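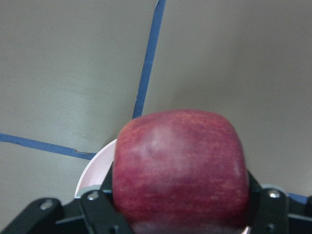
Photo: Ademir Vasconcelos

Overview | Files | Fields | Known problems | License

Hidska: claims made at and around benefit concerts

Data card and README, last edited 24 Dec 2023

What you are getting

Hidska is a table of 1883 short texts in which a musician, a promoter or a charity says something checkable about a benefit concert. How much it raised, who the money was for, whether the performers waived their fees, how many tickets were given away. Each row has the claim, where it was found, and our best attempt at saying whether anyone ever backed it up.

I maintain it and I don't fully trust it. Please read the section on known problems before you put a number from this table in a headline. The first release had a summary chart on the front page, and people used the chart and skipped the rest. The chart is gone.

Where the texts come from

Most rows were taken from the Dabbas clippings archive, which collects entertainment pages from regional papers and a handful of music sites. The rest are press releases sent to the same papers. We did not scrape fan accounts. We did not use video, except where a paper printed a transcript of what was said on stage, and then the row cites the paper.

Dabbas has gaps. Its coverage of country and gospel events is thin, and its coverage of hip-hop and R&B is heavy in some years and almost missing in others. I asked why and was told it depended on which papers had agreed to be included at the time. So if you plot claims by genre by year you are mostly plotting Dabbas's contracts. I have seen this plot made twice and both times it was presented as a finding about generosity.

The Lerano rows are a separate case. Lerano is a yearly charity festival with its own press office, and that office sends out a lot of material. It shows up in the table far more often than its size deserves. There is a column, lerano_flag, so you can drop it. Run everything with and without it.

Files

claims.csv is the main table, one row per claim.
sources.csv has one row per article or release. A source can have several claims.
events.csv has one row per concert or festival day. Dates here are dates of the event, never of the article.
disputed.csv holds the 50 rows where the annotators could not agree and I did not want to pretend otherwise. They are also in claims.csv, with verdict set to "open".
notes.txt is my running log. It is untidy. Some of it contradicts older versions of this page, and where it does, believe the log.

Text is UTF-8. Commas inside claims are quoted. There are line breaks inside some quoted claims, so don't count lines and call it the number of rows.

Fields in claims.csv

claim_id: stable across releases. Deleted ids are not reused.
source_id: joins to sources.csv.
event_id: joins to events.csv. Empty when the claim covers a whole tour.
speaker_role: performer, promoter, charity, venue, unnamed. Unnamed covers "organizers said", "a source close to the singer" and the rest of that family.
claim_text: as printed, typos included.
claim_type: amount, recipient, fee, attendance, free_tickets, other.
amount_stated: number only, in the currency printed.
currency: as printed. No conversion and no inflation adjustment.
tense: raised, will raise, hopes to raise. Use this one. A great many amounts in the table are hopes.
verdict: supported, contradicted, unsupported, open.
evidence: what the verdict rests on, in a sentence or two.
lerano_flag: 0 or 1.

Performer names are removed from claim_text and replaced with a role in brackets. The names would make the table more popular and worse. People would sort by name, find a singer they already disliked, and stop there. You can usually recover the name by looking up the source, and I can't prevent that, but the table won't do it for you.

How the verdicts were made

Two annotators read each claim and searched for a filing, an annual report, a later article or a statement from the recipient. They worked in Plurnus, which is an ordinary tagging tool with a bad search box. Ademir Vasconcelos wrote the annotation guide and settled ties.

"Supported" means that a document from someone other than the speaker gives a matching figure or fact. A second newspaper repeating the same press release doesn't count. This rule cost us a lot of supported rows and I would keep it if we started over.

"Contradicted" means that such a document gives a different one. It does not mean that anybody lied. Ticket refunds, late donations and a promoter who adds up gross takings before the venue's cut will all produce a mismatch.

"Unsupported" means we looked and found nothing. It is the biggest group. It is also the one most likely to be misread. A small local charity that received a check and never published a report will land here, next to a concert where no check was ever written, and the table can't tell you which is which. If you add "unsupported" and "contradicted" together and call the sum "false", please take our name off it.

Agreement

We report agreement on 400 claims that were annotated before the guide was revised and then again after it. Agreement went up after the revision. I'm wary of this improvement. The annotators had seen the claims before, they had talked to each other, and the revised guide was written partly from their complaints about those same claims. The figures are in notes.txt for anyone who wants them. They're left off this page on purpose, so that they don't get pasted into a methods section as a seal of approval.

Recipient claims are the easiest and fee claims are the hardest. "The band played for free" can mean no fee, no fee but expenses, a fee given back as a donation, or a fee paid by a sponsor and never mentioned. The guide asks annotators to pick "open" unless the wording is clear. They did not always do it.

Held-out rows

A set of 200 claims is kept out of the public files for anyone who wants to test an automatic checker. Send predictions as a two-column file, claim_id and verdict, and you'll get a score back. You will also get the score of a rule that answers "unsupported" every time. Several systems have lost to that rule. One beat it by reading the word "Lerano" and guessing "supported", and the authors didn't notice until we sent them the split.

The held-out rows were picked at random by source, so claims from one article don't end up on both sides. Two articles about the same concert still can. I haven't fixed that.

Known problems

The roles are shaky. In small shows the promoter is often the performer's cousin or the performer, and the paper doesn't say.

Old rows are weaker. Where a charity has closed, its reports have often gone with it, and the verdict slides to "unsupported" for reasons that have nothing to do with the concert.

Some events in events.csv are probably duplicates under two names. If the venue and date match, be suspicious.

Attendance claims are nearly useless. Every number in the column ends in a zero. We kept them for people who study rounding, I suppose.

Claims made on stage tend to reach print only when they are big, angry or funny. Quiet ones are lost. Nothing in Hidska tells you how often artists speak up for a cause, and no amount of weighting will make it do so.

Six rows had the wrong currency in the February release. They are corrected. If you downloaded the table before then, download it again, and check anything where a small hall is said to have raised a fortune.

Things people have asked us to add

A trust score per event. No.

Sentiment. You can run that yourself, and I'd be curious to know what you think a positive tone in a press release shows.

Streaming and sales figures for the weeks after each concert, to see whether charity "pays". The figures we were offered came with no account of how they were collected. If somebody has better ones, join them on event_id and publish the join separately.

Political events. Rallies with a music act were left out from the start. The line between a rally and a benefit is not always clean, and a few rows near it went in one direction on a Tuesday and the other direction a month later. They are marked "border" in notes.txt.

License and citing

The annotations are free to use with credit. The claim texts belong to whoever printed them and are included as short quotations. Don't republish the column by itself. Cite the release number, since verdicts do change, and a result from release 2 may not hold in release 3.

Corrections

If you have a receipt, an annual report or a letter from a recipient, send it with the claim_id. A statement from the artist's management that the claim is true will be filed but will not change a verdict. We've had a number of those. Corrections that hurt the table's totals are as welcome as the ones that help.

Contact: use the issues page | © Hidska maintainers | Back to top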